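Griltbridge labs get a rulebook for two-armed robots, and not much to enforce it

GRILTBRIDGE — A voluntary code for testing robot arms at desks and workbenches took effect in September, and the people who wrote it say it will make results easier to trust. Some of those who will have to use it are less sure.

The Griltbridge Bench Code runs to 70 pages. It asks labs to write down the starting layout of every table before a run, to log each time a person steps in, and to report failed attempts along with good ones. It also says that no one may reach over the work surface while an arm is powered, a rule most labs already claim to follow.

Labs that sign up grade themselves. There are no site visits in the first year and no penalty for leaving out a bad week.

"We had to start with something people would sign," said Britta Hollmann, who led the drafting group. "If we had opened with inspections, we would have had a very good code and no members."

The code came out of a review of 577 test reports sent in by labs in Griltbridge and nearby Rorkedstead. According to Hollmann, many of them gave a success rate without saying how many tries it was based on. Others dropped runs in which an operator had nudged an object back into place.

The new rules set a floor of 1000 logged attempts before a lab can publish a success rate under the code's name. Smaller batches can still be published but must carry the label "preliminary."

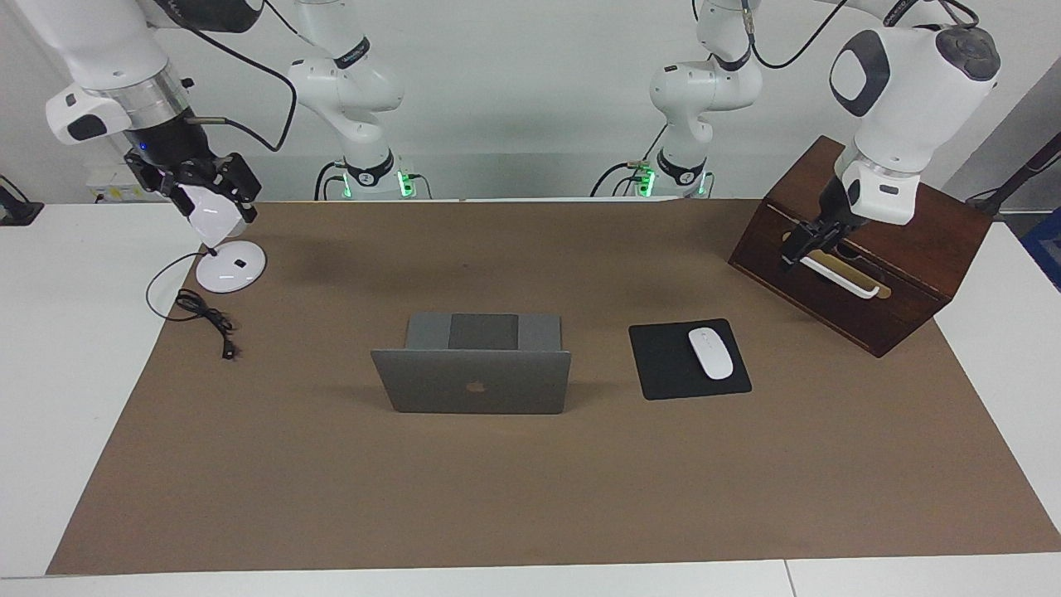 Two robot arms at work on a tabletop with a laptop, a mouse and a wooden box. The code covers tasks done with everyday objects.

Aurel Preda, who runs testing at the Rorkedstead firm Brinkmann, signed the code but has doubts about that number. A thousand attempts at one easy task, he said, tells a buyer less than a much shorter run in which the objects and their positions keep changing.

"You can put the same cup in the same spot all month and get a lovely figure," Preda said. "The code lets you do that. It only asks you to admit it, on page whatever it is."

The page in question is in an appendix. Labs must state whether objects were moved between attempts, but the form gives them a single box to check and no space to say how far.

Cables get more attention. An entire section deals with loose power cords and chargers on the work surface, which must either be listed as part of the task or taken off the table. Preda called it the most useful part of the document. He also said his own team has yet to get through a full day without breaking it.

Six labs have signed so far. Clamen, a maker of arm controllers with its main test site in Griltbridge, has not. The company said it was reading the text and had no date for a decision.

Hollmann said outside checks could be added when the code is revised, if members vote for them. Under the current rules, the members are the labs that would be checked.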